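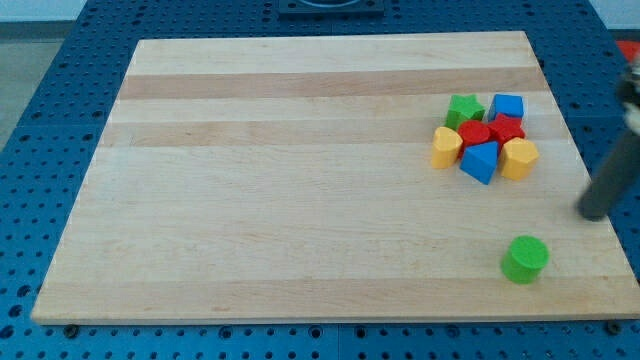 Shape blocks on a maple board

Search the manual Type a word or error code Go

Tondwood Rehearsal Recorder — User Manual

Section 4. First set-up and recording a rehearsal

This section is for bands which use the Tondwood recorder in a practice room for the first time. If you already made a recording with an older Mullby recorder, you can go directly to "Setting the input levels". The menus have the same names, but the level knobs work differently.

Revised September 21, 2026. Valid for firmware 2 and later.

Before you begin

You need the recorder, its power adapter, a memory card, at least one microphone with cable, and headphones. The memory card is not included. Use a new card or a card which you can erase completely.

CAUTION: Use only the power adapter delivered with the recorder. An adapter for guitar pedals can have the same plug but the opposite polarity, and it can damage the recorder permanently. This damage is not covered by the warranty.

Connecting the power and the card

1. Make sure that the power switch on the rear side is OFF.
2. Put the memory card in the slot, label up. Push until it clicks.
3. Connect the adapter to the recorder first, then to the wall outlet.
4. Switch the recorder ON. The display shows the word MULLBY and after a few seconds the Home page.
5. If the display shows CARD NEW, press and hold FORMAT until the bar is full.

CAUTION: Formatting erases everything on the card, also files which were not made by this recorder. It is not possible to get them back.

Note: If the display shows error 77, the card is locked or too slow. Take the card out, look at the small lock on its side, and try again. If the error stays, use another card.

Connecting microphones and instruments

The recorder has 4 inputs on the front. Inputs 1 and 2 accept microphones and line signals. Inputs 3 and 4 accept line signals and guitars, but no microphones.

1. Turn all level knobs completely to the left.
2. Turn down your headphones.
3. Connect the voice microphone to input 1.
4. Connect a second microphone to input 2. For most rooms the best place for it is in front of the drums, at the height of the drummer's chest and a big step away.
5. Connect bass or keyboard to input 3, and the guitar to input 4.
6. If you connected a guitar without a pedal or a preamp, set the switch GTR next to input 4 to ON.

Note: A guitar amplifier has often an output marked LINE OUT or REC OUT. You can use this output with the GTR switch set to OFF. Never connect the SPEAKER output of an amplifier to the recorder. The signal is much too strong.

Condenser microphones need phantom power. To switch it on, press MENU, choose INPUTS, then choose PHANTOM. The phantom power is always for inputs 1 and 2 together. Dynamic microphones with a balanced cable are not disturbed by it. Some old ribbon microphones are, so please read the manual of your microphone before.

CAUTION: Do not plug or unplug a microphone while phantom power is on. It makes a loud noise which can hurt your ears and your speakers.

Setting the input levels

Do this with the whole band, and play the loudest song you have. Musicians play softer during a level test than during a real song — leave more space on the meter than you think you need.

1. Press REC one time. The red light blinks. The recorder listens but does not record yet.
2. Let the singer sing the loudest part of the song. Turn knob 1 to the right until the meter moves in the yellow area.
3. If the meter touches red, turn the knob a little back.
4. Repeat with the other inputs, one after one.
5. Play all together and look at the meters again. The voice microphone also picks up the drums, and the level of input 1 will be higher now.
6. If you are satisfied, press LOCK. The knobs have no function until you press LOCK again.

Note: The level cannot be repaired after the recording if it was in the red area. A recording which is too quiet can be made louder later.

Recording

1. Press REC two times. The red light stays on and the counter starts.
2. Play.
3. To set a mark, for example between two songs, press MARK. You can do this without stopping the recording.
4. To finish, press STOP and wait until the word SAVING disappears.

CAUTION: Do not switch off the recorder and do not take out the card while the display shows SAVING. The last take can be lost.

One card folder can hold 739 takes. After this the recorder makes a new folder by itself, and the counting starts from the beginning. Takes in different folders can have the same name. Please be careful when you copy them to one place on your computer.

If the recorder loses power during a take, the part until the power loss is normally saved. When you switch it on again, the display asks REPAIR TAKE? Choose YES. The repair takes about 4 minutes for a long rehearsal.

Listening to a take

1. Press HOME, then TAKES.
2. Choose the take with the wheel and press PLAY.
3. Use the buttons with the arrows to jump from mark to mark.
4. To hear only one input, hold its number button. Release it to hear all again.

The balance which you hear in the headphones is only for listening. It does not change the files.

Copying the takes to a computer

The takes are normal WAV files, one for each input. You can open them with most music programs. If you use Rirketti, the marks are also imported and you see them as small flags above the tracks.

1. Connect the recorder to the computer with a USB cable. The cable must be for data — some cables are only for charging.
2. Choose COMPUTER on the display.
3. Open the drive with the name TONDWOOD.
4. Copy the complete folder of the take. Do not copy only single files, or the marks will be missing.
5. Eject the drive on the computer before you unplug the cable.

Note: Do not rename files on the card itself. Rename them on the computer after copying. With a changed name, the recorder cannot find the take anymore and shows an empty line in the list.

When there is no sound on one input

Check first the cable with another input. Then check that the input is not muted (a muted input shows a gray meter). For a condenser microphone, check phantom power. For input 4, check the GTR switch. If the meter moves but you hear nothing in the headphones, press HOME, then PHONES, and set the balance for this input higher.

To continue with click track and count-in, go to Section 5.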